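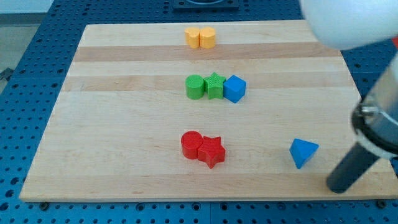 Getar Opens Its Block-Moving Recordings, With Caveats

21 June 2018 – Getar Press Office

Print this page | E-mail this page

OSGATE – Getar today released the first recordings from Miranda, its project to teach a robot arm to handle small objects by example. The set holds 600 runs in which an operator guides the arm as it pushes plastic blocks across a wooden board.

Readers should keep their hopes modest. The blocks are simple shapes in plain colors, the board is bolted down, and the lights stay on. A system that learns to slide a red star next to a red cylinder has learned to do that, on that board. Whether any of it carries over to a kitchen or a packing line is an open question, and Getar has seen too many claims in this field to add another.

Of the 600 runs, 128 were set aside for testing and will not be used in training. Operators worked from 16 written instructions, some of them vague on purpose. Two people given the same instruction often did different things, and the recordings keep both versions. Runs that went wrong are included and marked as such – leaving them out would have made the numbers look better than they are.

Getar has not yet shown that more examples will help. A second round, with 10 new instructions, is planned for September at the company's Irgate site. Results will be published whether or not they are good.

The recordings are free for research use on written request to the Osgate office.

Related items
Getar moves test bench to Osgate
Miranda: questions about the operator instructions
Irgate site to reopen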